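Notebook, kitchen trial, Flometeck
Tuesday, August
Entry: Radek Hudec

Third week on dish handling. The point of this block is to see how much of the after-lunch cleanup the robot can take over at the Arnwood site, and what the two people on that shift would do with the time. So-ying Ng sent their current task sheet. It lists loading, unloading, hand wash and wiping down as one job with no breakdown, so I split it into four before starting.

Loading first. Plastic cups into the upper rack, door down, rack pulled out before each run.

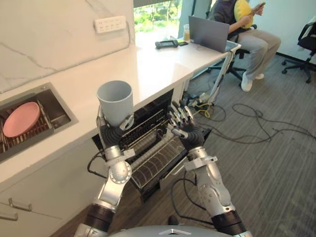 Cup grasp force left at the Gremow defaults. Logged 513 attempts so far across all cup types. Target for the block is 1,000 and we will probably miss it. Resets still need a person beside the machine, and that person is not free to do anything else. Ya-wen wants reset time booked as labor in the report. Agreed.

Hand check before the afternoon session:
1. Arms lowered, fingers open. Look over the finger joints and the thumb.
2. Check the ribbed sleeve for splits along the folds.

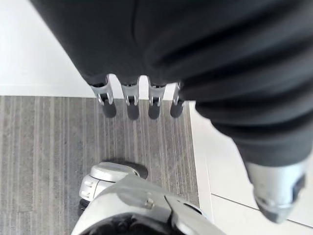 3. Home both arms, then reload the rack positions.
4. Write the start time on the sheet. It was missing twice last week.

Rack work continued at 2:30. Releasing close to the wire tines is the slow part. The approach height may be set too cautiously, will try a lower one with Yung-ching watching the stop button.
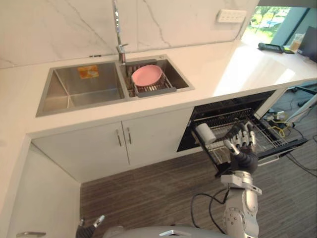

Staffing notes

So-ying called about the shift change. Her people expect to go from washing to checking and restocking. One asked who clears a jam at 8 p.m. No answer in the plan. Needs a name and a pay grade before we install anything.

Hand wash with the dish brush is a separate setup at the island sink. Pressure against the drying rack is the open question.
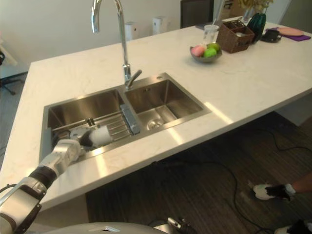

Ona Rozīte, added to Radek's entry

Brush runs are mine from here. Current limit on the wrist set to 600 in the Wei controller, units as in the config file. Will repeat with 3 grip positions on the handle. Radek, please leave the brush profile loaded when you finish with the cups.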